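Ilmont hotels say they will wash fewer sheets. Guests may not notice a discount
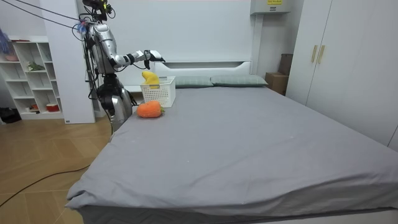

A large bed with a white plastic basket.

Three hotels in Ilmont will stop changing sheets every day starting in March, in what their owner, the Nirker group, calls a step toward saving water. Guests who want fresh sheets each morning will have to ask at the front desk before 4 p.m.

The group says the change will cut its laundry by 40 percent. It did not say how it got that number, or what it is being compared with. A spokesman said the full figures were "still being put together."

Room rates will stay the same. So will the $2 nightly "linen care" fee the hotels added last year, which was meant to cover the cost of daily washing.

Engelbert Lehner, who runs a small guesthouse in nearby Idholm, changed to washing on request years ago and dropped his prices a little when he did. "It saves water, sure," he said. "It also saves money, and I don't see why they can't say so."

The group's laundry is done by Bachmann, which employs 200 people at its plant outside town. The company would not say whether shifts will be cut. Nirker said it expects "no major effect" on its suppliers but gave no details.

A similar plan for towels was announced two summers ago. Nirker has not published any results from it, and did not answer when asked if there were any.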